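Objet : Re: [liste-copro] Re: compostage, suite (et les cartons)

Bonsoir à toutes et à tous,

je réponds vite entre deux trains, désolé pour le style. Je reprends dans l'ordre, enfin presque.

> Bonjour la liste,
>
> Deux mois qu'on a les bacs Grolanex dans la cour et franchement je me pose des questions. Ça sent. Pas tout le temps mais le soir, fenêtres ouvertes, c'est net. Au fond du bac de gauche c'est une sorte de pâte noire qui colle à la fourche.
>
> Trois questions :
>
> - est-ce qu'on arrête les épluchures d'agrumes ?
> - est-ce qu'il faut acheter l'activateur Rilleo dont il était question en juin ?
> - le broyat de Kereama, il arrive quand ?
>
> Et puis je trouve que 1 152 € pour l'ensemble (bacs + livraison + outils), c'était beaucoup pour en arriver là. Si personne ne s'en occupe je préfère qu'on revende.
>
> Bâtiment B, 3e étage

Alors.

**L'odeur.** Trop humide, pas assez de matière sèche. C'est tout. On a vidé nos seaux tout l'été sans rien mettre par dessus, moi le premier (melons, pastèques, je plaide coupable). La pâte noire c'est du compost qui manque d'air. Rattrapable. Faut remonter tout ça à la fourche, casser les paquets, mélanger avec du sec, et recommencer la semaine d'après. J'ai fait le bac de droite hier soir, une petite heure de boulot. Celui de gauche reste à faire, avis aux amateurs, gants dans le local vélos.

**Les agrumes.** On peut continuer, en petits morceaux. Les demi-oranges entières par contre non, j'en ai ressorti qui étaient intactes, étiquette comprise. Pareil pour les coquilles d'œufs : écrasées svp. Et les sachets de thé, enlevez l'agrafe et vérifiez que c'est du papier, il y en a plein en plastique maintenant.

**L'activateur.** Contre. On n'en a pas besoin, une pelletée de vieux compost fait le même travail et je peux en rapporter de chez mes parents. Si d'autres y tiennent on en reparle mais pas sur le budget commun.

**Le broyat.** Kereama annonçait 6 sacs de 60 litres pour début juillet, puis plus rien. J'ai rappelé, on m'a dit "dans la quinzaine", je n'y crois qu'a moitié. Plan B : la déchetterie de Lorari en donne, en vrac, il faut venir avec ses sacs et un coffre qu'on n'a pas peur de salir. Qui a une voiture ? Je peux venir charger, plutôt le matin.

**En attendant : le carton.** Il y en a tous les jours au local poubelles, autant s'en servir. Du brun, ondulé, sans pelliculage brillant. On retire le scotch et les étiquettes d'expédition, on déchire en morceaux grands comme la main. Si c'est très raide, dix minutes dans un seau d'eau et ça se défait tout seul, mais dans notre cas mieux vaut le mettre sec vu l'état du bac. Un bon volume de carton pour un volume d'épluchures, à vue de nez. Les boîtes d'œufs et rouleaux de papier toilette marchent très bien aussi. Pas de cartons à pizza pleins de gras svp, ni de briques de lait (il y a du plastique et de l'alu dedans).

J'ai mis un bac gris sous l'auvent pour stocker, merci de ne pas y jeter les cartons entiers, sinon en 3 livraisons il est plein et c'est encore le meme qui déchire.

**Revendre.** Bof. La somme est dépensée, on en tirerait pas grand chose, et la réduction sur les ordures ne joue que si on garde les bacs au moins un an (c'est dans le courrier qu'on a tous recu). Je propose qu'on tienne jusqu'au printemps avec un tour de rôle pour le brassage, feuille à remplir sur la porte du local. Si en mars ça sent toujours, je vote la revente avec vous.

Autre chose tant que j'y suis : le couvercle du bac de gauche ferme mal, il y a une charnière à resserrer, je n'ai pas le bon tournevis (petite étoile). Quelqu'un ?

Voilà, mon train arrive. Répondez sur la liste et pas en privé sinon je m'y perds.

Bonne soirée
Bâtiment A, rez-de-chaussée
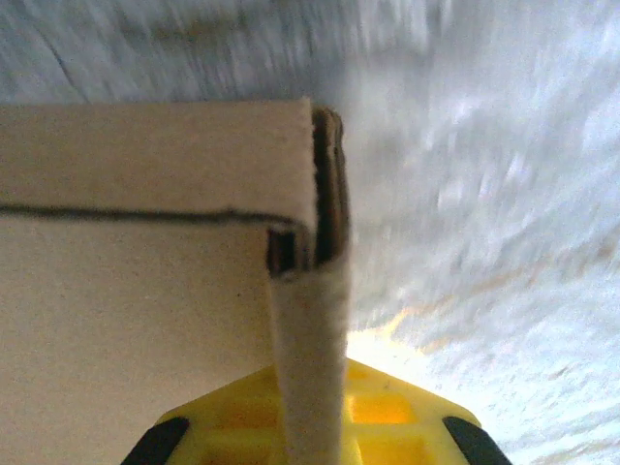 PJ : carton brun ondulé, le genre qu'on cherche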